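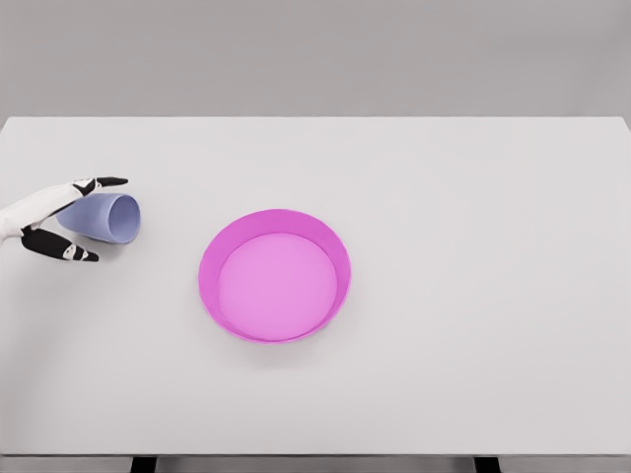
## Kaltent open day, Thursday, January 2, 2025

Faisal Niazi and I drove out to see the Clander simulation kit, which Kaltent sells to colleges by the seat. The demo ran in a back office with 13 chairs.

Bushra Rind loaded the tabletop task first. The hand had the lavender cup on its side between two black fingers, with a pink bowl to its right. Colours and table height are set in a side menu, and she changed both without restarting.

- Trial licence: 30 days
- Seats per site: 38
- Training: 2 half-day sessions

Shadows are soft and the wall behind is plain grey, so it ran fine on an older laptop. The manual is thin. I asked about adding our own objects and was told to email Arsalan Jatoi.

Parking is at the rear, off the laneway.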